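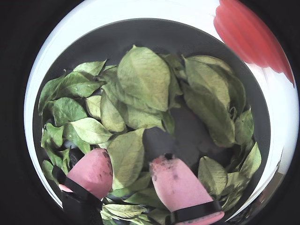
The Uibo bowl is made for people who keep dried herbs and leaves at home or in a small shop and want to see what they have before it goes into a jar. It is a wide round bowl with a dark gray inside and a white rim, and we sell it in one size only. Customers ask us why we did not make the inside white also. We tried this at the beginning, and pale leaves were difficult to judge on it. On the dark gray you see the difference at once between an olive green leaf and one which has gone to pale yellow-green, and the middle vein stands out also when the leaf is a little wrinkled. The matte surface helps too, especially if you work under a strong lamp, which will shine on the rim but much less on the inside.

What it is for

Most of our customers use the Uibo for sorting. You put in the dried leaves, you spread them with the hand, and you take out the stems, the broken pieces and the leaves that you don't like. Other customers leave it on the counter with leaves in it, so that visitors can look and smell before they buy. It is good for both. It is not a drying tray. The leaves should be completely dry when they go in, because the bowl has no holes and the air cannot come from below.

The shape

The wall goes up in a curve and there is no corner at the bottom. Small leaves don't get stuck and you can bring everything to the middle with two fingers. The rim is thick and glossy, easy to hold even if your hands are dusty from the herbs. Horacio Domínguez, who designed the bowl for Flernell, wanted at first a thinner rim, and he made several like this, but they were not comfortable to carry when the bowl was full. The thick one stayed.

How much to put in

Please do not fill it to the top. A loose pile which covers the floor of the bowl is the right quantity for sorting. Big leaves can lie over each other, this is no problem, as long as you can still lift one without breaking the one under it. Where the gray shows between the leaves you have space to push them aside and look below. If you have a large harvest, do it in several portions. It goes faster than it sounds. 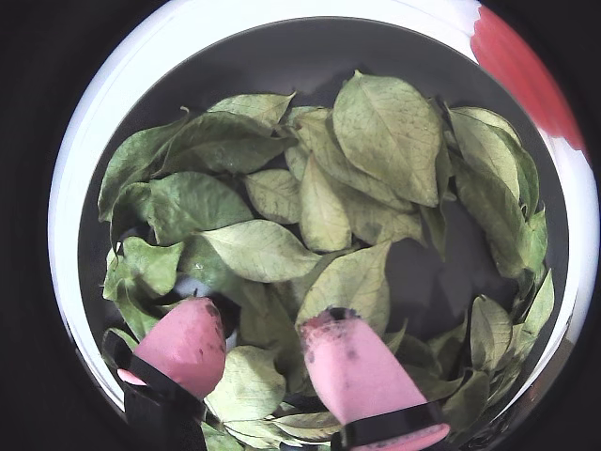 Working with whole leaves

Whole dried leaves are more delicate than cut ones. Some stay nearly flat and others curl at the edge or fold over themselves, and the curled ones break first. We suggest to take out the large flat leaves before the rest and to put them in a separate jar. After this, lift the curled ones from below and do not press. If a leaf falls to powder between your fingers it is still fine for cooking, but keep it apart from the whole ones so the jar looks nice.

Turn the bowl from time to time while you work. The light comes then from another side and you notice spots which you did not see before.

Cleaning

Empty the bowl and wipe it with a soft dry cloth. When the herbs had a strong smell, wash it by hand with warm water and a little dish soap, rinse well and let it dry fully before the next use. No steel wool and no scouring powder, also not on the rim. The glossy part shows scratches sooner than the inside.

Ordering

Item number: 1523
Name: Uibo sorting bowl
Color: dark gray inside, white rim
Sold as: single piece, or carton of 6
Guarantee: 4 years against faults in the making
Leaves are not included.

Single pieces leave our warehouse in Plornia normally the next working day. Cartons need a little longer, and in January we are closed for the stock counting, so please order before if you need them for the winter markets. Shops that take 40 pieces or more in one order receive a different price list. Write to us and we will send it.

Returns are possible if the bowl was not used. Please keep the original box, as it has the inside supports that protect the rim on the way back.

Goes together with

The Cloltuvik jar, with a wide mouth, so that whole leaves go in without bending. It is sold separately, with or without a paper label for the name of the herb and the month of the harvest.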